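Brandberg Community Kitchen – progress report to the Bednarek Fund, April

Dear Ayman and everyone at the Fund,

It's been a full and happy few months at Brandberg, and I'm so pleased to be writing with mostly good news. Your grant has let us run the Thursday-style long lunch we'd dreamed of for years, and we have now served 1,541 meals, which is well ahead of what we promised you last spring.

We have 24 regulars who come nearly every week, many of them older neighbours who live on their own, and 11 people have finished the food handling course. The new stove is a treasure. The old one, bless it, had only two burners we could trust, and the soup was always late!

Food scraps are the part of the program we've had to learn as we go. Dosik Gardens takes our peelings for their compost, but they can't take anything with plastic in it, so we've been putting more thought into how we sort and where the bins should live.

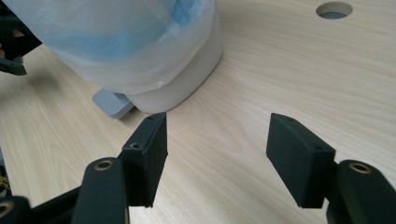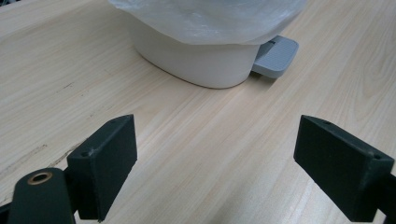 White pedal bin with its bag, on a light wooden tabletop (second photo).

On the money side, we are a little under on groceries, thanks to a generous run of squash and carrots from the Volance farm, and a little over on hydro. I'd like to move the difference across, if you're comfortable with that. The dishwasher repair is still waiting on a part, and we've been washing by hand in the meantime – good company, but hard on the knuckles.

Over the next stretch we hope to add five evening suppers for families, and to get the recipe booklet off to the printer. I'd also love your thoughts on whether the colour pages are worth the extra cost.

With warm thanks from all of us in the kitchen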